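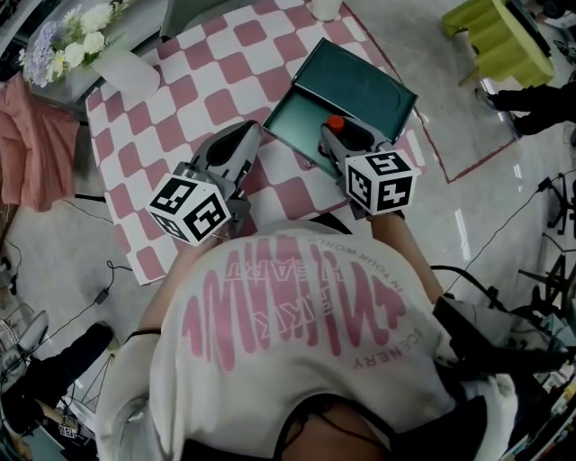 Gingham is a plain-woven fabric, usually of cotton or a cotton blend, in which bands of dyed and undyed yarn cross at right angles to form a regular check. The yarns are dyed before weaving, so the pattern is the same on both faces of the cloth. Checked patterns printed on one side of a finished fabric are often sold under the same name, although textile references generally treat them as imitations.

Structure
In the standard form, the warp and weft are each laid out in alternating bands of equal width, one white and one colored. Where two colored bands cross, the square shows the full shade. Where a colored band crosses a white one, the eye blends the two into a middle tone, and where two white bands cross the square is white. A two-color gingham therefore appears to have three tones. Red, pink, blue, green and black are the usual colors paired with white.

Check size is given as the width of a single band. Small checks are used mainly for shirts and children's clothing, and larger ones for curtains, aprons and table linen. An end-and-end or striped warp crossed by a solid weft does not produce a check and is classed separately.

Manufacture
Yarn is scoured, bleached and dyed in packages, then wound onto a warp beam in the order set by the pattern. The weft colors are fed from separate supplies and inserted in turn by the loom. Errors in band width are easy to see in the finished cloth, and tension must be kept even across the full warp to hold the checks square. After weaving, the fabric is washed, stretched to width and pressed. Weft that is no longer at a right angle to the warp, a fault called skew, is corrected at this stage.

The Veres mill at Wollville made yarn-dyed checks for household use and at its largest ran 297 looms. Its pattern books, cataloged by Jolán Boros, contain 711 numbered samples, most of them in a single color with white. Etelka Somogyi, who managed the dyehouse, replaced the mill's open vats with closed package dyeing, which reduced shade differences between lots. The looms were later sold to Novau, which kept the narrower widths in production.

Use as table linen
Cotton gingham tablecloths are commonly hemmed on all sides and cut to allow an even overhang. The check gives a visible guide for cutting, since a straight line can be followed along the edge of a band. Coated and plastic versions carry a printed check and can be wiped clean, but they cannot be ironed.

Care
Cloth of 100 percent cotton may shrink in the first wash and is often prewashed before sewing. Deep reds can bleed into the white bands if the dye was poorly fixed.

See also
Madras
Plaid
Seersucker
Tattersall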